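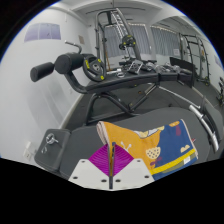 Orange and blue towel over the bench at the gym.

Ticket 64
Product: Brokero winter boot, Hämmerli model, 300 gram insulation, side zip
Category: Noise / fit
Status: Open, waiting on customer
Opened: January

Customer message

Left boot squeaks. Right one fine. Every step, heel coming up, loud enough that people turn around in the grocery store. Bought them new from your site, shipped by Distbridge, box was fine. Wore them three days before it started. Treated them once with the wax that came in the box. Have not been soaked, just regular snow and a salty parking lot. I like the boots, don't want a refund, want the noise gone. Walking to work in them so please don't ask me to mail them in unless you have to.

Also my order confirmation says "Borkero" at the top, is that you or did I get scammed??

Support, 9:10 am

Hi, thanks for writing in. Yes that's us, typo in the email template, order is real and it's in our system. Already reported to the web people.

On the squeak. Please try these in order and write back what changes:

1. Take the insole out of the left boot. Walk on a hard floor without it, a dozen steps is plenty.
2. Insole still out, shake baby powder or cornstarch in the bottom, spread it to the edges, tap out the extra. Insole back in, walk again.
3. Loosen the laces all the way and relace, tongue centered. Walk again.
4. Zip halfway down, walk a few steps. Tell us if it gets quieter.

Carpet hides it. Use tile or wood.

Customer, 12:45 pm

Did 1. Still squeaks with no insole, maybe a bit less. Did 2 with cornstarch, no change, now I have cornstarch in my sock. Did 3, no change. Did 4 and it got quieter!! Not gone. Zip all the way down and it's almost silent but obviously can't walk around like that.

Swapped insoles left to right too, you didn't ask. Squeak stayed in left boot.

Support, 1:30 pm

Very useful, and swapping them was a good idea, saves us a step. So the insole is out. Sounds like either the leather flap behind the zipper rubbing on the lining, or the tongue gusset rubbing where it folds. Both move less with the zip down.

Next:

5. Boot off, hand inside, bend the ankle back and forth with the other hand. Press on the flap behind the zipper while you bend. Then press on the gusset fold. Which one stops the noise?
6. Look at the wax. If there is any white or sticky buildup in the ankle creases, wipe it off with a damp cloth, let dry overnight away from the heater. No hair dryer please, the glue in the sole doesnt like it.

Customer, 7:20 pm

Pressing the gusset fold stops it. Flap does nothing. And yes there's wax in the crease, kind of a lot, I went heavy there because I figured that's where the snow gets in. Wiped it. Will leave overnight by the back door.

Is it bad that I waxed the zipper also

Support, 8:05 am

Not bad. Zipper wax is a different stuff but it won't hurt, just run the zip up and down a few times and wipe off whatever comes out.

Gusset then. When wax gets packed into the fold the two sides of leather grab and let go, that's the sound. The right boot probaby just got less of it.

7. Once dry, put a tiny amount of leather conditioner (not wax, not oil) inside the fold with a cotton swab. Tiny. Work it in by bending the boot. Wipe.
8. Wear them indoors for an evening, laced like normal.

If you don't have conditioner, plain saddle soap on a swab, wipe, dry, then try. Don't use cooking oil, goes rancid and it stains. Don't use WD-40, had a few of those this winter.

Customer, 6:50 pm

Bought conditioner. Did it. Indoors: quiet. Walked up and down the stairs five times, one small squeak on the way down and then nothing. Outside tomorow.

Customer, next day, 8:40 am

Outside, cold. Squeak is back but way softer, only on the first block. Then stops. Is that the leather being stiff?

Support, 9:25 am

Most likely, yes. Leather stiffens in the cold and loosens once your foot heats it up. Give it a week of normal wear. One more swab of conditioner at the end of the week if you still hear it on the first block. Skip the wax until then, and when you do wax again keep it out of the fold. Thin coat on the toe, heel and along the sole seam.

If it gets loud again, or you see stitching pulling at the bottom of the tongue, reply here and we'll send a replacement left boot. Distbridge can pick up the old one from your door so no trip to a counter. Please have the order number handy, size is on file.

Internal note: order email template still says Borkero as of this morning. Second customer asking. Also wax card in the box needs a line re: tongue gusset, sent to packaging.

Leaving open one week.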